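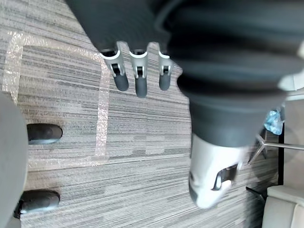

Gultar bekommt seinen Büchertausch zurück

27. März 2019

Ich hab mich heute Morgen so gefreut, dass ich beim Lesen fast den Bus verpasst hätte: Der Büchertausch in der alten Markthalle von Gultar geht wieder los! Ab Juli, jeden zweiten Samstag, von 13 bis 15 Uhr. Wer schon länger hier wohnt, erinnert sich bestimmt an die langen Tische unter dem Glasdach und an die Bananenkartons voller Krimis, in denen man bis zu den Ellbogen steckte. Dann kam der Umbau, die Halle war zu, und der Tausch war eben weg. Schade fand ich das damals sehr (und meine Regale auch, die sind seitdem nämlich komplett verstopft).

Jetzt hat die Buchhandlung Plandetti die Sache in die Hand genommen. Sie stellt die Tische, sortiert grob vor und nimmt schon ab nächster Woche Bücher an, im Laden hinten links neben den Reiseführern. 1000 Bände sollen zum Start zusammenkommen. Das klingt erst mal nach viel, aber wenn ich mir überlege, was allein bei mir doppelt steht... Ein Teil der Kinderbücher kommt aus der geschlossenen Zweigstelle im Partanenweg, die liegen dort seit der Auflösung in Kisten und haben hoffentlich noch alle Seiten.

Die Regeln sind angenehm kurz. Man bringt mit, was man nicht mehr braucht, und nimmt mit, was einem gefällt. Geld fließt keins. Lexika, Schulbücher und alles, was nach Keller riecht, bleiben bitte daheim, und Zeitschriften landen gleich im Altpapier. Bei Bildbänden war man sich wohl länger nicht einig, die dürfen nun doch mit, sofern man sie selbst auf den Tisch wuchtet. Hörbücher auf CD gehen auch, Kassetten leider nicht mehr. Ich hätte da noch einen ganzen Schuhkarton, aber gut.
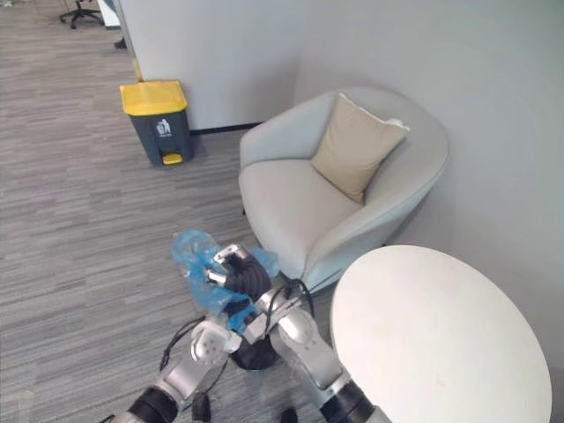

Muss man selbst ein Buch mitbringen, um eins mitnehmen zu dürfen?
Beim ersten Besuch darf man sich auch mit leeren Händen bis zu zwei Bücher aussuchen, danach gilt eins gegen eins.

Finde ich fair, zumal früher manche mit Rollkoffer anrückten und die halbe Science-Fiction-Ecke abgeräumt haben. Die soll es übrigens wieder geben, gleich am Eingang zur Zendexstraße, und daneben zum ersten Mal einen Tisch mit fremdsprachigen Büchern. Darauf bin ich echt gespannt! Mein Italienisch reicht zwar kaum über die Speisekarte hinaus, aber so ein dünnes Taschenbuch für den Sommer trau ich mir zu. Kaffee gibt es vom Stand gegenüber, Becher bitte selbst mitbringen.

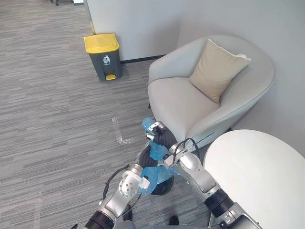 Eine Leserin schrieb mir gleich nach der Ankündigung, sie fände eine Uhrzeit am Vormittag viel besser, mittags sitze bei ihr die ganze Familie am Tisch und da komme sie nie im Leben weg. Außerdem wünsche sie sich eine Ecke mit Großdruckbüchern für ihre Mutter, die gebe es gebraucht so gut wie nirgends.

Das mit dem Großdruck habe ich an Plandetti weitergegeben, dort will man schauen, was sich machen lässt. An der Uhrzeit ist wohl erst mal nichts zu drehen, vormittags gehört die Halle dem Wochenmarkt. Abgeben kann man die Bücher zu den normalen Ladenzeiten, am liebsten in Taschen, die nicht zurückmüssen.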